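Relatico Community Help > Home & Kitchen > Small Spaces

White table in a nook keeps getting covered in dishes. How do you set one up?

Posted by Leltitgate, 03/05/2020
Views: 500

We moved into a place with a recessed nook off the kitchen and put a white table in it. The nook is closed at the back and on the right, so you can only get at the table from the front and the left. It was meant to be where we eat breakfast. In practice it is where everything gets put down. Mail, keys, the bread bag, clean plates that have not made it to the cupboard, dirty ones waiting for the sink.

I clear it every night and by lunch the next day it is full again. There are 4 of us in the house, so asking people to stop has not worked.

What I want to know is whether there is a layout that holds up. I have seen people use a tray for this but I don't understand how a tray helps. It seems like one more thing on the table. Also, the tabletop shows every mark. I wipe it with dish soap and water and it dries with streaks.

Budget is 40 dollars at most. No shelves please, we rent and I can't drill into the walls.

3 replies

Sison
Member, 500+ posts

Get a bigger table.

Rasitz
Member

I have nearly the same setup, white table, white walls, closed in on one side. It took me a while to get it to stay clear, so I'll put down what I do.

The tray goes at the back, near the wall. That is the part of the table you can't eat at comfortably anyway. Anything small goes in the tray and nothing else on the table is allowed to hold stuff. When the tray is full, it gets carried to the kitchen and emptied. I do that once a day, before dinner. Use a round one with a low rim. I tried a deep basket first and things went into it and stayed there until May.

Plates go at the front edge, one per person eating, and they go back to the cupboard once they're washed. I keep only 2 plates out of the cupboard at any time now. The rest are on a higher shelf where it takes some effort to reach them. That cut down on the pile more than anything else I tried.

If you're buying plates, pick a color that stands out a little from the table. White on white gets overlooked when you're clearing. Mine are a light green and I can tell from the doorway if one has been left.

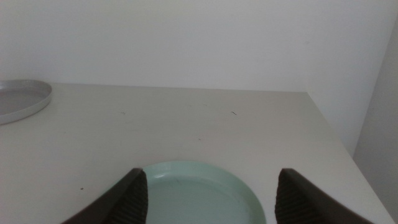 Tray at the back, green plate up front, just a few small dark specks in between.

For the streaks, you are using too much soap. Put one drop in a bowl of warm water, wring the cloth out well, wipe, then go over it with a dry cloth before it dries by itself. Dish soap straight on the cloth leaves a film, and the next time you wipe you're just moving the film around. If you already have a buildup, wipe it with plain water a few times first — it will look worse before it looks better. Don't use a scouring pad. I dulled a patch on my old table that way and it never came back.

You shouldn't need to spend the 40. My tray was secondhand.

Leltitgate
Original poster

Thanks, this is what I was after. I had the tray idea wrong, I was thinking of something in the middle of the table. I have a round serving tray we never use, so I'll try that tonight. Not sure I can get down to 2 plates with the kids home but I'll move most of them up.

Does the mail go in the tray too? That's half of what lands on ours.

Rasitz
Member

No, keep mail out of it. Paper fills a tray in a day and then people start stacking on top. Ours goes in a folder by the front door and never gets as far as the table. If you have a hook or a ledge near the door already, use that.

Sison
Member, 500+ posts

I still think the table is too small for four people but the soap advice is right. Same thing works on a white stovetop.

This thread is marked as solved.
Related: Crumbs in the seam between table and wall — Stick-on hooks that come off rented walls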